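Chapter 4
Gathering Examples

I want to start this chapter with a mistake, and it's mine, so I can be as rude about it as I like. The first time I put together a set of examples for a folding system, I collected 2146 of them. I was so proud of that number! I wrote it on the whiteboard and I may have underlined it. Then Garnet Lévesque, who was sharing the lab with me that year, sat down one Friday and watched a long stretch of my recordings with a cup of tea going cold beside her. She turned around and asked, "Do you always put the shirt down the same way?"

I did. I laid every shirt out neatly, collar away from me, sleeves out, a little pat on the chest to smooth it flat. My system learned from those examples beautifully and could fold any shirt in the world, as long as I had already done the hard part for it. Give it one that had been dropped in a heap and it would reach for a collar that wasn't there.

So before we get to any math (it's coming, in section 4.3, and it's gentle) I'd like you to think about what an example is. In Chapter 2 we said that a learning system takes pairs: what was seen, and what was done about it. For a cloth task, "what was seen" usually means camera pictures, and "what was done" means the stream of arm and gripper positions that a person produced while driving the robot by hand. One run from start to finish is called an episode. You'll spend a lot of your life with episodes if you go into this line of work, and most of the decisions that matter get made before you hit record.

Take the starting state. On the Porkstead project, where I learned to do this properly, we wanted the cloth to begin badly. Sleeves tucked under, the body bunched up, one layer over another so that an edge you'd like to grab is hidden. Red and white sportswear turned out to be great for teaching, as the trim gives you (and the system) something to look for in all that red.

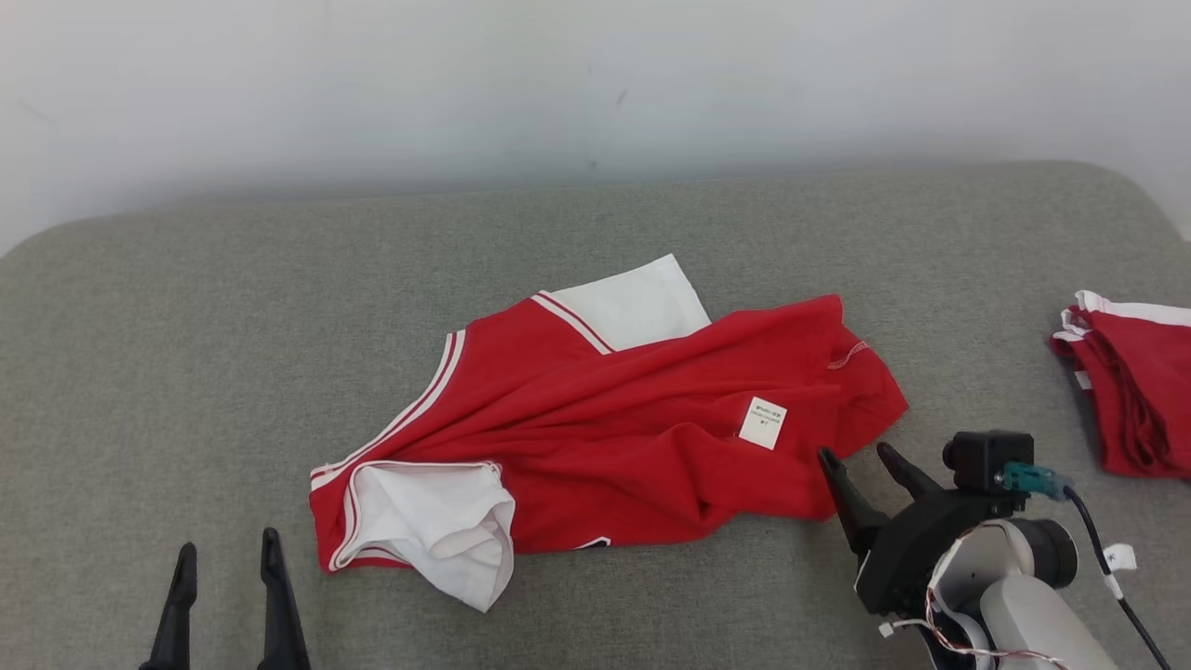
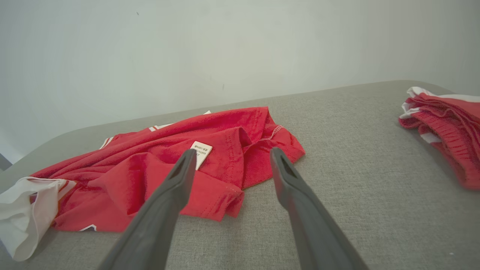

Figure 4.1 Crumpled red garment with white parts, and a second red one at the right. First picture: wide view with both grippers. Second picture: close view from the wrist.

Spend a minute going back and forth between those two views. The wide one tells you where the cloth is on the table and how it lies between the arms. The close one is better for the small stuff, like a label poking up or a line of stitching along a fold. If I had to work with a single camera I'd pick the wide one, and I'd complain about it the whole time. Rommel Tan would pick the wrist camera and we have argued about this at three different dinners. You'll get to pick a side in Exercise 4.2.

Now, how messy is messy enough? Our habit at Porkstead was to record in batches of 10 episodes and change something on purpose between batches - the garment, where it sat on the table, which side was up. Within a batch we just let the cloth fall however it fell. It's a simple habit and a bit dull to keep up, and by late afternoon you will catch yourself tidying the shirt without meaning to. I still do it.

The other thing I'd ask you to keep is your fumbles. A grip that slips and gets corrected is worth having, because your system is going to slip too and somebody has to show it how to recover. A grip that slips and ends with the operator giving up is a different matter, and we'll sort those two kinds apart in section 4.2, using 18 episodes from the Faltach set that I've labeled for you. Try labeling the first few yourself before you look at my answers. Garnet and I disagreed on several.

Related items
Chapter 3: Driving an Arm by Hand
Section 4.2: Sorting the Faltach Episodes
Section 4.3: How Much Variety Is Enough?
Worksheet 15: Planning a Batch
Further reading: The Grodent Notes on Cloth
Case study: Towels at Abreu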